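Site visit: bin picking cell at Prollevon

Adjoa Frimpong and I spent Tuesday morning at Prollevon's test lab in Crichton. We are planning a bin picking station for the Burkura line next year and needed numbers for the capital request. Byung-chul Cho, who manages the lab, gave us two hours and access to the cost sheets.

The arm is the smallest part of the problem. Prollevon already owned theirs, and Cho advised us to look for a used arm before asking for quotes on new ones. Most of the spending that went over plan was in grippers, cables and guarding. Spare gripper fingers alone came to $2,537 in the first year, against a budget line of zero. 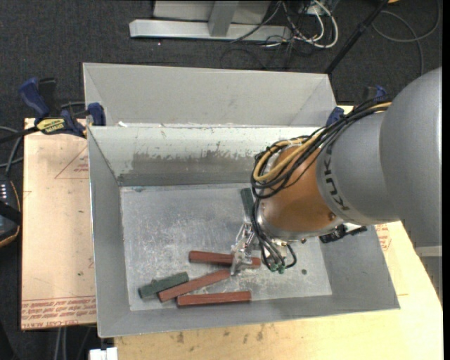
Bin design deserves its own line in the request. Sloped walls bring parts back toward the middle, where the gripper can reach them, but they also take up floor area. Cho recommends a sheet-metal bin and plain wooden blocks for early trials, with production parts held back until the reach limits are known. Clamps are good enough to hold a bin during that stage. A bolted fixture can wait for the second purchase order.

Cable routing at the wrist needs more attention than we had given it. Our draft has no dress pack. Prollevon quoted 20 weeks for one from Zerkley, so it should be ordered with the gripper.

Floor space: our draft allows 37 square feet. Adjoa measured their cell, guarding included, at nearly twice that. Ekow Eshun will need to check whether the bay by the east dock can take it.

Open items before the request goes to Bernice Agbeko:

Revised footprint and guarding quote
Gripper spares for two years
Dress pack lead time, confirmed in writing
Integration hours, to be estimated by Sena Tsikata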